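Progress report 2 to the Marthorpe Small Tools Fund
Project: Pirihi tabletop arm, Grerkwood shared workshop
Prepared by: Ruby-Lee Ormsby
Date: 2025-05-08

1. Status

The simulation half of the project is complete enough to test against. The hardware half is behind. The bench frame is welded and bolted down, the power supply is in its enclosure, and the emergency stop circuit has been checked by a second workshop member. The arm itself is not yet mounted. The adapter plate came back from the cutter with the bolt circle drilled to the wrong diameter and has been reordered at the cutter's cost.

2. Simulation work

The Brellar grasp planner now runs against a simulated bench with a plank-textured top. Objects are loaded from a shared library of scanned and modeled items, chosen for awkward shape. Boxes and cans were dropped from the test set after the first report; the planner handled them well enough that they gave no useful information.

Tapered and curved items are the current focus. A parallel jaw has little flat surface to work with on these, and small errors in the approach angle matter more. The spotted shell model is the hardest of this group because it narrows toward one end and the planner tends to choose the narrow end.
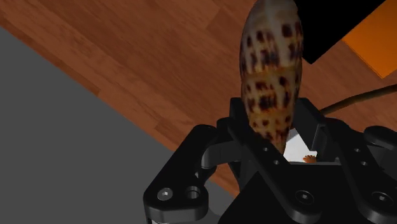 Why test in simulation when the grant was for a physical build?
The planner has to be tuned before it drives real motors, and a bad command in software costs a restart instead of a gearbox. No grant money has been spent on simulation; it runs on a desktop computer the workshop already owned.

Contact settings took longer than planned. With the default friction value, held objects crept in the jaws during slow moves. Raising friction alone hid the problem and made release unreliable. The present settings use a smaller physics time step and a moderate friction value. A full run is slower as a result, at nearly 33 minutes, and is usually left going overnight in batches.

3. Test results

The last batch was 57 grasp attempts over 17 object models. Nine attempts failed. Most of the failures were on tapered items, where the jaws closed before the wrist had finished turning. A wait condition has been added to the motion script and the batch will be repeated with the same starting positions.

Tool handling was added to the plan at your reviewer's request. The first tool is a thin rod with a rounded knob for the jaws to hold. The bench is left cluttered for these runs, with items of mixed height near the arm base, so that the path planner has to deal with obstacles as well as reach. Tip position is logged in base coordinates at each step. The remaining error is in the tool offset, which is still entered by hand. 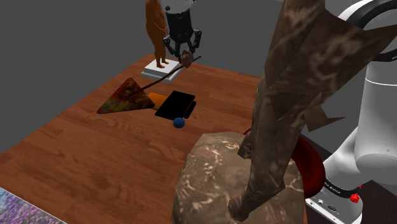 Figure 2. Simulated bench, rod held in the gripper, tip at the triangular piece.

4. Hardware

Remaining items before first power-up:
Adapter plate, reordered, not yet received
Cable strain relief at the base, parts in hand
Joint limit settings, to be copied from the simulation and checked by hand at low speed

The guard panels will be cut in the workshop. The quoted price for ready-made panels was over the budget line, and the sheet stock is already on the rack.

5. Changes to the plan

We request that the hardware demonstration be moved to October. Spending is within the approved total and no additional money is requested. The unused part of the fasteners line would be moved to cover a spare set of finger pads.

6. Next period

Repeat the grasp batch with the wait condition in place. Replace the hand-entered tool offset with a measured one. Mount the arm once the plate passes inspection, then run the joints one at a time with no load. The motion logs and the parts ledger are in the project folder and can be sent on request.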